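Toy drive fills boxes at Oltden

The Oltden neighbourhood centre is packing plush toys for families in Lalis, and donations will be accepted until December 11, 2019.

Organizer Abena Nutsugah said 66 toys have come in since August. Soft toys go in together, with books packed separately.

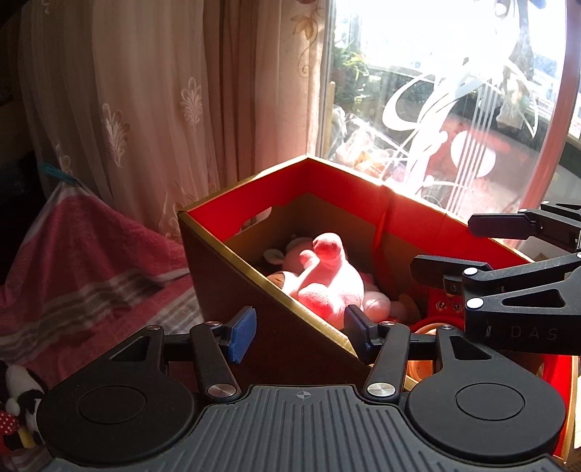
Boxes will be taped and labelled by age group before they go to the Cesitz Street depot. Toys should be clean and have no loose buttons. Drop-off is at the side door, 12 to 4 p.m.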